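Stores and Handling, Unit 2
Handout: Loose stock in open bins
Sendlow Training Centre, January 2018

Read this before the practical. Bring it with you, as there is space on the back for your own notes and you will need the checking list at the end.

What we mean by loose stock

Loose stock is anything kept in a bin, tray or crate without its own slot, divider or wrapping. Bar pieces, offcuts, blocks, short lengths of tube and most fixings are held this way. It is cheap to store and quick to put away. The price is paid later, when somebody has to find the right piece and get hold of it without shifting everything else.

Stock that has its own slot is called placed stock and is covered in the next unit. The two are often found side by side in one building. At the Plerar stores, which some of you will visit in the spring, the small parts are all placed and the bar is all loose.

The bin

For bar and block we use open metal bins with a flat floor. A metal floor will take knocks that split a plastic one, but it marks easily. Scratches and scuffing are normal wear and do not need reporting. Report these:

a split or lifted seam
a raised burr that would catch a glove
a floor that has bowed, so that pieces roll or slide to the middle
any oil or swarf

Pale patches on a bare metal floor can look like spilt powder or dried coolant. Wipe one with a dry cloth before you decide. If nothing comes off on the cloth, leave it alone.

Each bin has a number on its card. The practice bin is 123 and its stock line is 2059. Write both on your sheet, in that order. Last December's group lost marks for putting down the stock line only.

How bars lie

A long piece dropped or slid into a bin will come to rest in one of a few ways. Use these terms on your sheet so that we are all writing the same thing.

Square: the bar runs front to back or side to side, in line with the walls.
Skewed: the bar lies at an angle to the walls.
Paired: two bars lie side by side with little or no gap.
Touching: the end of one bar meets another bar.
Crossed: one bar rests on top of another.
Cornered: one end is in or near a corner, or close up to a wall.

A bar can be more than one of these. A skewed bar may also be cornered and touching, and you should write down all three.

Paired bars cause the most trouble. A gap too thin for a fingertip or the jaw of a gripper is no use to you, so a paired bar has to be taken by its ends, or from the open side with a tilt. Cornered bars are next. The wall takes away one side of your grip and the neighbouring bar often takes away the other.

Order of picking

Work in this order unless the job card says otherwise.

1. Look over the whole bin first and keep your hands out while you do it. Note the colours and which pieces are clear of the others.

2. Take anything crossed on top, as it may move when the pieces under it are moved.

3. Take the pieces that are clear on both long sides. Leave pairs and corners for now, even where the colour is the one you want. Try the steps out on this bin of red and green blocks before you go on.
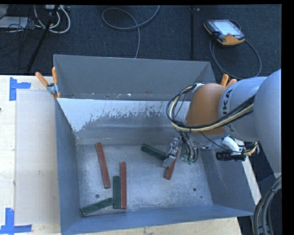 4. Open up the pairs. Lift the piece with more room on its outer side and bring it straight up. Dragging it across will push its neighbour and may turn that one into a cornered piece.

5. Finish with the cornered pieces. Raise the end furthest from the wall, then lift.

6. Look at the floor of the bin again before you sign it off. Short green pieces have been left behind more than once on a dull floor.

Sorting by colour

In this unit colour is only a label. Red and green stand for two different stock lines and tell you nothing about the material or weight. Do not carry this over to a real store, where paint on a bar end usually does mean a grade – and where the colours differ from firm to firm. Always read the chart on the wall. The Politis chart is the one printed in your course book, and the Okis chart will be given out separately.

Where a bin holds two lines, clear one line completely if you can do so without disturbing the other. If a red piece is paired with a green one, move both and put the unwanted one back in open space, lying square.

Putting back

Lay bars square to the walls with a finger's width between them. Long pieces go in first, towards one side. Short pieces go on the other side. Nothing is to be stacked in the practice bin. In store bins of up to 3000 pieces stacking is allowed for fixings, but never for bar.

Checking list

Bin number and stock line written down
Floor checked, wear and damage kept apart in your notes
Each piece described using the terms above
Picking order written out before any piece is moved
Pieces put back square
Sheet signed and handed in at the end of the session

Reading for next time: course book, the chapter on placed stock, as far as the section on dividers.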